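We use cookies to remember your place in the book and to count readers. Accept / Manage settings

Sullstead Open Texts: Running a Household, Second Edition
Reading time: 11 minutes

CHAPTER 4
The Bed as a Work Surface

Every home has a table that was bought for folding clothes, or at least a table whose owner once said it would be good for folding clothes. It now holds mail. The folding happens on the bed, as it has for as long as people have owned both beds and shirts, and this chapter is going to stop pretending otherwise.

The first edition of this book did pretend. It gave six pages to the folding table, with a diagram, and one sentence to the bed, which it called "a last resort." Readers in the Brillbridge evening course were polite about the diagram. They then went home and folded on their beds. When the course later asked 47 households to keep a laundry diary through March, 422 loads were written down, and most of the entries that named a surface named a mattress. The table came in behind the couch. It also came in behind the top of the dryer, a surface that shakes.

So the bed it is. A bed has real strengths for this kind of work. It is wide enough to lay a jacket out with its sleeves straight. It forgives a dropped button. It stands in the room where the clothes are going to live anyway, a few steps from the closet. Against this, it is soft and a little low for most backs, and it has to be cleared by bedtime, a deadline no table has ever imposed on anyone.

4.1 Dividing the bed

Most people who fold on a bed have already divided it into zones without giving them names. We will give them names, this being a textbook.

The head of the bed is the finished zone. Stacks lean well against a headboard, and a stack that leans is a stack you can build higher than you should. The middle is the work zone, where one garment at a time is laid flat, brushed and buttoned. The foot and the near corners are the waiting zone, also known as the heap. Bedding that has already been folded goes to the wall side, out of reach, where it can't be mistaken for the next job.

Trouble starts when the zones leak. A dark sweater slides off the finished stack and spreads out at the bottom of it, and within a minute there is some doubt about whether it was ever folded. The usual cure is to fold it again. The better cure is a shorter stack, and we recommend this knowing how rarely it is followed. 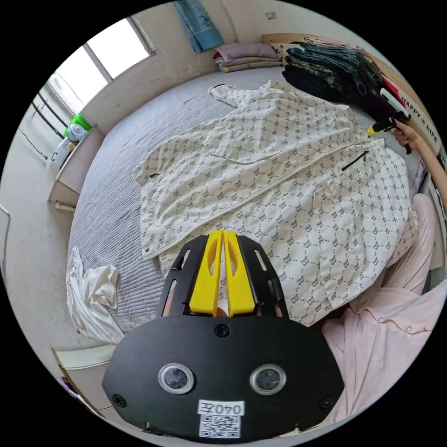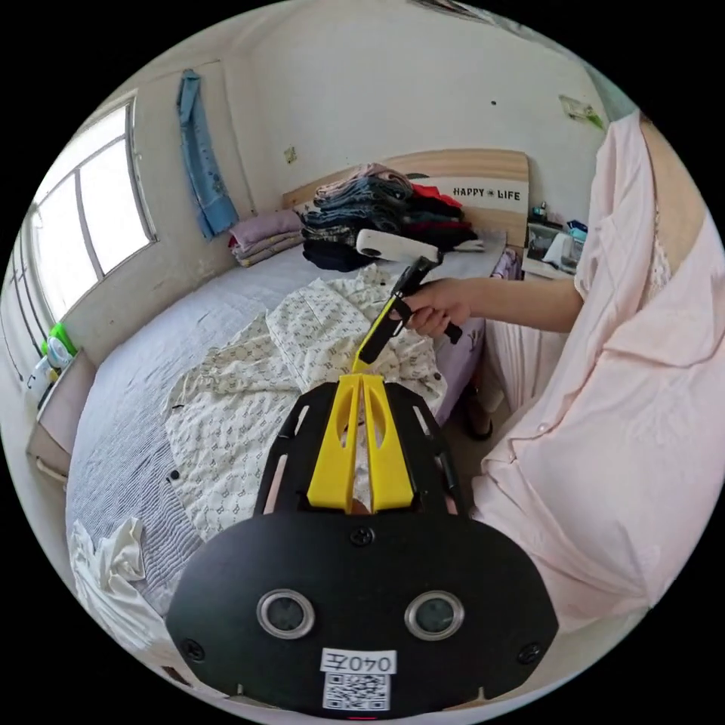 One bed, with a "HAPPY LIFE" headboard and the folded clothes stacked at the head.

4.2 Lint, and when to deal with it

There are two schools of thought on lint. One says to remove it right before wearing, when you can see what matters. The other says to remove it before folding, while the garment is flat. The first school is usually found in the hallway at 8 in the morning, late, patting its own shoulders with packing tape.

This book belongs to the second school. A garment on a bed is as flat as it will ever be, and a roller works best on flat cloth. Begin at the collar and go down in long strokes, all in the same direction. Lift the roller at the end of each stroke. Going back and forth only moves the fuzz to a new address. Peel off the used sheet when it stops picking things up, which will be sooner than you want if there is a cat in the home.

Dark clothes get rolled first and pale clothes after, with a fresh sheet in between. Pale cloth hides pale lint very well, and many people take this as permission to skip it. Run the roller once across a cream jacket and look at the sheet before you decide.

Rollers are sold with different amounts of stick. The Kendov handbook on garment care, from which our exercises are adapted, suggests a trial pass on an inside seam for anything knitted, fuzzy or expensive. If the cloth lifts with the roller, use a brush.

4.3 Jackets are a special case

A shirt wants to be folded. A jacket has opinions. It has a zipper with a stiff edge, pockets that hold air, and often a few snaps that will print themselves on whatever is packed above them.

Close the zippers first, including the ones on the pockets, after checking the pockets. (In the March diaries, the things found in jacket pockets included a train ticket, a spoon, and the other glove.) Lay the jacket face down and smooth it out from the center. Bring each sleeve straight across the back. Fold the sides in to meet, then turn the bottom up to the collar in one fold if the shelf is deep, or two if it isn't. Press the air out with your forearms. Leaning your whole weight on it is satisfying and does nothing further.

Jackets with an all-over print have one extra hazard, in that the pattern makes it hard to see whether the thing is straight. Go by the seams.

A folded jacket goes at the bottom of the stack or in a stack of its own. Placed in the middle, it works like a loose brick, and everything above it will eventually leave.

4.4 What this chapter covers

The Tiwari method, taken up in the next section, sorts a load by where it will be put away, with no regard for who wears it or what color it is. It is a little slow the first few times. After that come sections on knits, on sheets with elastic corners, and on the 50-minute session, the longest stretch of folding that anyone in the Brillbridge course would admit to doing in one go.

Before reading on, clear your own bed down to the spread and put one unsorted load at the foot of it. If there is already an unsorted load at the foot of it, use that one.

Get new chapters by email. Sign up for the Sullstead newsletter. Unsubscribe at any time.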